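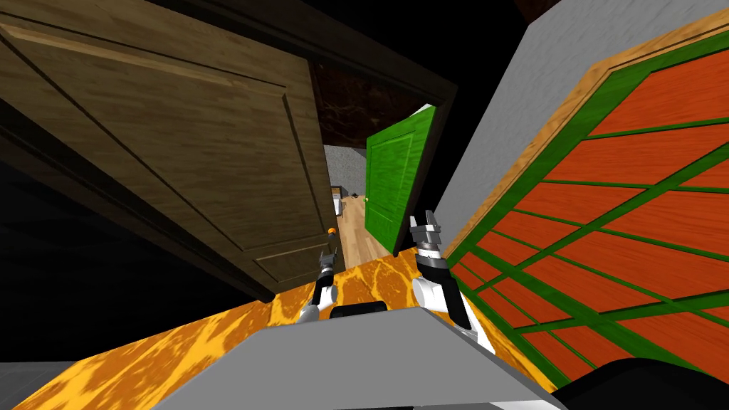 Can the arm do household chores by itself yet?
Some of them, with someone nearby. Doors are a fair place to start.

4. Opening a door

4.1 In the Kultirex menu, choose Door, then Round knob.
4.2 Open the gripper and bring it up to the knob.

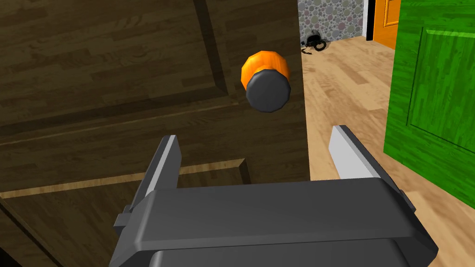
4.3 Set the grip force to 40. Close slowly and stop at first contact.

Note: Round knobs are harder than levers. In our April runs at Skeddale, 16 tries in a row went well and the next 4 slipped. 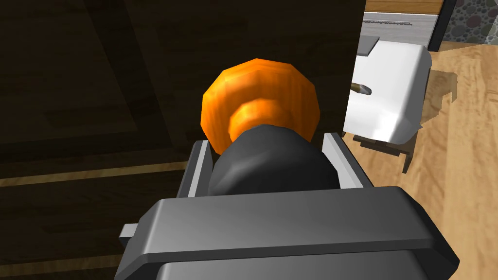 4.4 Turn the wrist, wait for the latch, then back the base away.

Caution: Keep children and pets clear. If the grip slips twice, press Stop and open the door by hand.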